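Interior or exterior grade door for a utility room with an outside wall?

flomidance
Feb 7, 2022

Hi all, need some help before I order. We have a utility room off the kitchen, opens straight to the back yard. Old door is solid wood, swells every winter and I have to shoulder it open. Been looking at composite but prices are all over. Tover quoted me 1,140 fitted, Sido wants closer to 2,000 for what looks like the same thing. Is there a real diffrence or am I paying for the name? Also do I need a new frame or can they hang it in the old one. Frame is sound as far as I can tell, no soft spots.

Room is dark wood and gray tile so leaning to a dark brown finish.
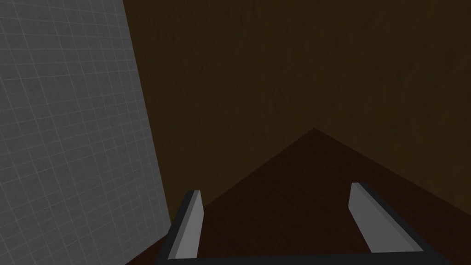
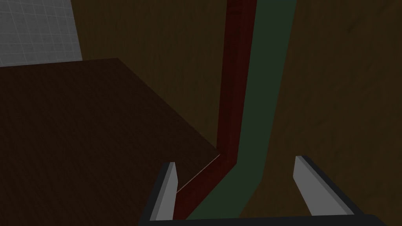
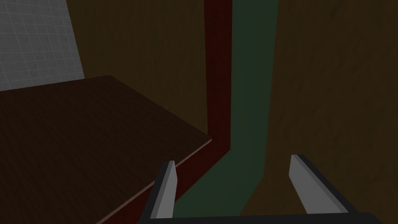 Forgot to say, the step outside is low, so rain gets blown under the door. Want that fixed at the same time. Hoping to have it all in by March if poss.

Swanson

Get the frame replaced. Most composite doors come as a set with the frame and a lot of fitters won't warranty a slab hung in somebody else's wood. Old frames are hardly ever square anyway. Measure corner to corner both ways, if the 2 numbers don't match you've got your answer.

On price, ask both for it in writing and check:
thickness of the slab
what the core is, foam or timber
which lock, and is it multipoint
is the threshold included
who takes the old door away

My guess is the cheap one leaves out the threshold and the trim. Mine did. Ended up paying extra on the day. With a low step you want a proper weathered threshold plus a rain deflector on the bottom of the door, screws on the outside face, costs very little. Low profile threshold looks nicer but it will let water in if the wind's on that side.

Get 3 quotes not two.

backporch_dee

we just planed our wood one and repainted, been fine. did you seal the top and bottom edges? people never paint those and thats where the damp gets in. might save you the money

flomidance

Thanks both. Bottom edge is bare wood, just checked with a mirror. Top too. Diagonals are out by a fair bit so sounds like new frame regardless. Will ask Tover about the threshold, quote just says "door and fitting" which now I read it again could mean anything.

Swanson

Yeah get that spelled out. And ask if dark brown is the same both sides, some only do white on the inside unless you pay more.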